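Clitier teaches the garment room's slowest job to a machine, one hanger at a time

DENDMONT, 10th May - Anyone who has ever worked in the back of a clothing rental business will tell you that the dresses and the coats are the easy part, and that it is the hangers that wear you down. They come back in tangles, they hook on to each other and on to your sleeves, and somebody has to pick through them before a single clean garment can go out again. At Clitier, the family-run rental and laundry firm on the edge of Dendmont, that somebody may soon have some mechanical help.

The firm has joined up with Sundaram, a small automation outfit from nearby Clarnatow, to prepare a robot for the hanger bench. The people showing it how the work goes are the garment room's own staff, who take turns at a paper-covered table with a gripper in each hand and handle hangers just as they would on a shift - well, a little more slowly, they admit, and with a good deal more laughing.

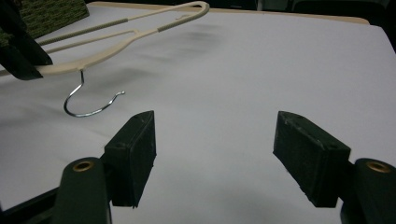
A hanger held over the practice table, hook hanging down.

The grippers record what the workers do with them, and those recordings are what the robot will learn from. It sounds simple enough until you try it! Fingers that have sorted hangers for years suddenly have to manage with two stiff pads apiece, and the early sessions were humbling for everybody, including the visitors from Sundaram who had offered to go first.

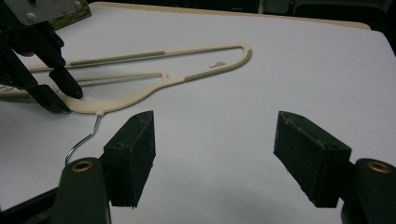
The ribbed grip strips and the wire hook, seen close to the tabletop.

Clitier has 11 people in the garment room, and the firm has promised that none of them will lose their place when the robot arrives. What will change is the shape of the day. Sorting and checking hangers now takes up a large part of the morning, and the plan is to hand over the plainest part of it and move those hours to mending, fitting and the front counter, where customers have been asking for longer opening times for as long as most of the staff can remember.
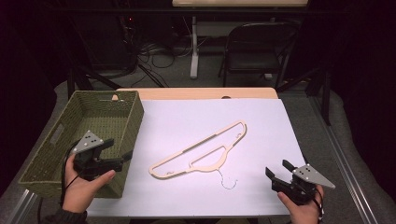
Two grippers, one hanger and a woven basket on the table.

Not everyone was won over at once, and it would be wrong to pretend otherwise. Some of the longer-serving staff said at the first meeting that they rather liked the hanger bench, which is a good spot for a chat, and they asked that a person should always be able to take a turn there. That has been agreed. So has a rule that each practice session lasts no more than 10 minutes before hands are swapped, after a few complaints of sore wrists, and time at the table is paid as ordinary working time.

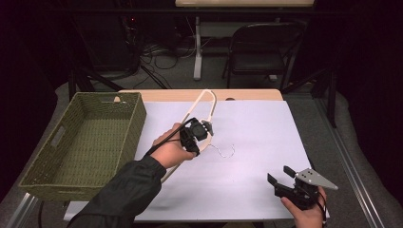 A hanger in the gripper, with a wire hook lying on the paper.

The team is aiming for 170 recorded sessions before the robot is given its first try in July. It will start with five hours a week, with a member of the garment room beside it the whole time. Staff families have been invited in to see the practice table before then, and there will be cake.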